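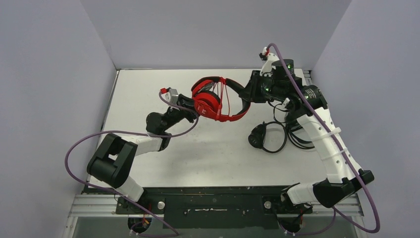
4.2 Wear and replacement of low-cost headphones

Claims that people throw away cheap headphones because they have grown bored with them are common in the trade press and rest on very little. The figure most often repeated is an average life of eleven months, and we could not trace it to any survey that reported how its sample was drawn. We therefore treated it as a guess and asked our own households directly.

Of the 400 households sent the diary, 228 returned one that could be used. We make no claim that these stand for the country. Gonmont is a commuter town, Fenent is mostly retired people, and both sites were picked for ease of access. Households that keep a diary for a year are also likely to be tidier with their belongings than those that do not, which would push our estimates of product life upwards.

Figure 3. Headphones of the over-the-head type, with red ear cup and black cushion.

Respondents were asked to record the first fault they noticed and, separately, the reason they stopped using the item. The two answers often disagreed. A crackle at the plug was the most common first fault, yet many owners went on using the headphones for months by holding the cord at an angle. Worn cushions were mentioned nearly as often, mainly by people who wore glasses. Very few gave a dislike of the colour or shape as a reason for stopping, though we accept that people may be slow to admit to this in writing.

The repair results are harder to read. Greda, the repair shop used at both sites, logged around 700 enquiries over the study period, but its log does not separate headphones from other small audio goods, and an enquiry is a weak sign of intent in any case. Earlier work by Diệp took such enquiries as evidence of unmet demand for repair. We are not persuaded. In our diaries, most people who asked the price of a new cord then bought a new pair, and several had already bought it before they asked.

We also doubt the value of stated willingness to pay. When asked in April what they would spend on a repair, respondents gave sums well above what the same people later paid. The gap was widest among those who described themselves as careful with waste. Section 4.3 sets these answers aside and uses only recorded purchases, which leaves 200 cases and much wider margins of error.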